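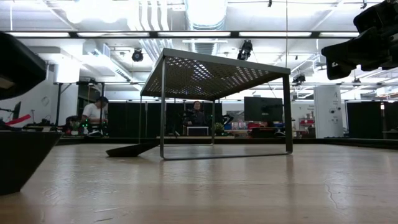

Small metal table with a perforated top, on the wooden tabletop.

Preklow Notes
Single-note recordings and pickup readings from used electric guitars and basses

Hi, and welcome to the README. Please read at least the "Known problems" part before you build anything on top of this, I've had some very nice emails that could have been avoided (and a couple of less nice ones).

What's in it

Preklow Notes is 3000 short recordings of single plucked notes, played on 60 used electric instruments, plus a table of electrical readings from the 102 pickups fitted to them. Everything was recorded clean, straight in, no amp and no effects. The guitars are mostly cheap ones from the used rack: student models, catalog guitars, a handful of short-scale basses that I love more than they deserve, and a lot of Tulovens. If you're after sunburst treasures with the original case and the hang tags still on, this set will disappoint you. I wanted the stuff people learn on.

The name comes from the street where I started doing it. It doesn't stand for anything.

Why I made it

I repair guitars part time and I kept having the same conversation at the bench. Somebody brings in an old Tuloven and says the neck pickup sounds muddy, and I say they all sound like that, and then we both stand there wondering if they do. I had a meter and a notebook, so I started writing readings down. Then I started recording one note on every string before I changed anything, and then a few more notes, and by the time I'd done a dozen instruments I had a method, sort of. I went back and redid the first dozen properly. That was the dull part.

Since then people have used it for things I never thought of – string detectors, a tuner app, a pickup simulator, somebody's class project on decay times. Great! Keep telling me about them.

What's in the folder

notes/ – the recordings, one folder per instrument, mono WAV
instruments.csv – one row per instrument
pickups.csv – one row per pickup
clips.csv – one row per recording
changes.txt – what changed between versions
license.txt – the license

Every instrument has the same number of clips, so you don't need to balance anything by instrument. You may well need to balance by other things, see further down.

Columns in instruments.csv

id – my own code, one letter and a number. G is guitar, B is bass.
maker – the name on the headstock. "none" means there's no name, "gone" means there was one once and you can see where it was.
scale – short, medium or long. I measured them all but I only trust the three groups, as some of these bridges have wandered a bit over the years.
body – solid or hollow. Semi-hollow is filed under hollow. I know.
strings – four or six, nothing fancier.
refret – yes, no or unsure.
finish – the color as I'd describe it to a customer over the phone. Please don't train on this column. I have called the same red three different things.
comments – free text, often about the knobs.

Columns in pickups.csv

instrument_id – matches the id above
position – neck, middle or bridge
type – single or double coil
ohms – DC resistance read at the output jack, volume and tone all the way up
henries – inductance, blank where I couldn't get a stable reading
polarity – north or south facing the strings
rewound – yes, no or unsure
height_low, height_high – distance from the top of the pickup to the bottom of the outer strings, in millimeters, with the strings pressed down at the last fret

The ohms were read through the controls because a lot of owners quite reasonably did not want their guitars unsoldered for my hobby. That means the number is a little lower than what you'd get off the bare leads. If you want to compare with readings from a website, check how theirs were taken first. Most sites don't say.

Columns in clips.csv

file – file name
instrument_id – matches the id above
pickup – which pickup was switched on
string – 1 is the thinnest
fret – 0 is open
pick – thumb, soft or hard
peak – loudest sample, before any trimming
flag – empty if I'm happy with it, otherwise a word from the list below

The flags are buzz (fret buzz you can hear), hum (mains hum above what I'd call normal for that guitar), scrape (my nail or the pick caught the winding) and short (the note dies early and I don't think it's my fault). I left flagged clips in because that's how these guitars sound, and you can filter them out in one line if you want a tidy set.

How the recordings were made

Each instrument got a new set of strings, the same gauge for all the guitars and one other gauge for all the basses, and a day to settle. Then a basic setup: neck straight enough, action playable, intonation as close as the bridge allowed. I did not swap pots, capacitors or jacks unless they were dead. Where I did, it's in the comments column.

The cable was the same one throughout. It's a plain cable and I've kept it in a drawer with a label on so it doesn't go out to gigs. It went into an Umia two-channel box with the gain knob taped down, so levels between instruments can be compared. A weak pickup really is quiet in these files. I didn't normalize anything and I'd ask you to think twice before you do, as the differences in level are half the fun.

All the plucking is by hand, my hand, over the spot where the neck meets the body. I tried a little plucking gadget made with a motor and gave up on it after one evening. My hand isn't perfectly even either, but it does sound like somebody playing the guitar.

Each clip starts with 100 milliseconds of room before the note and then runs until the note has faded or I ran out of patience. The bit before the note is there on purpose, so you can measure the hum and take it off if you like.

Where the instruments came from

Most came through the shop where I do repairs, Ortner Strings, which has a back wall full of trade-ins. The rest were lent by customers or were mine. All the lent ones have gone home. There are no serial numbers in the files and no owner details, and I stripped the comments column of anything that could point to a person. If you think you recognize your own guitar and want it out, write to me and I'll pull it from the next version with no arguing.

Known problems

Too many Tulovens. They were sold all over the place around here and they make up the biggest single group in the set. If you split clips at random into training and testing, your model will look wonderful, because it has heard the same guitar in both halves. Split by instrument. If you can stand it, split by maker too.

Basses are thin on the ground and nearly all short scale. I wouldn't draw any conclusion about long-scale basses from what's here.

The "rewound" column is shaky. You can often tell a rewind from the tape or the lead wire, but a good rewinder leaves very little behind and some of these covers don't come off without a fight. I put "unsure" a lot. Treat "no" as "I saw no sign of it".

Pickup heights were left where the setup put them, so height and output are tangled together. Use the height columns if you're comparing output. Please.

Hum changes with the time of day. The building has an old elevator and the evening sessions are worse. I only started writing down the session time after June, so that isn't in the table for the earlier ones and I've left the column out altogether until I can fill it some other way.

Three of the hollow bodies have pickups that squeal a little if you tap them. You won't hear it on single notes but it may show up if you boost the clips a lot.

The string numbering in the very first version was upside down for basses. It's fixed now. If you downloaded it back then and your low E looks like a G, get the new one.

What it's good for

Comparing pickups in a rough and ready way, checking a pitch detector on real and slightly ugly sound, teaching somebody what resistance does and doesn't tell you (less than the forums think), making sample instruments for your own songs.

What I wouldn't use it for

Valuing or dating a guitar. I get asked this a lot. The readings overlap so much between years and makers that you can't look at a number and say it's the original pickup, and I'd hate for anybody to pay extra, or knock money off, on the strength of my spreadsheet. Find a person with a screwdriver and let them look inside.

Also not chords, slides, bends or anything played on a worn-out set of strings. There's none of that in here.

Getting started

Open clips.csv in whatever you like, join it to instruments.csv on the id, and listen to ten or so files before you do anything clever. B2 and G14 are good ones to begin with. G31 is the noisiest thing I've ever plugged in and it's worth hearing once on decent headphones, turned down.

The tables are plain comma-separated text with a header row. Decimals use a point. Blank means not measured, it never means zero.

License and credit

Use it for anything, paid or unpaid, as long as you say it came from Preklow Notes and don't claim the readings are yours. If you turn it into a sample pack, I'd like a copy, but that's a wish and you can ignore it.

Fixes and additions

Corrections are very welcome, most of all for the maker column, where I've guessed a couple of times from the shape of the headstock. Send the instrument id, what you think is wrong and how you know. A picture of the neck plate or the back of the pickup helps a lot.

I'm not taking recordings from other people for now. The whole set hangs on one cable, one box and one pair of hands, and mixing in other setups would make the levels meaningless. I may start a separate folder for outside recordings if enough people ask – two have so far.

Next on my list are more long-scale basses and a second pass over the inductance blanks with a better meter.

Last edited 18 August 2019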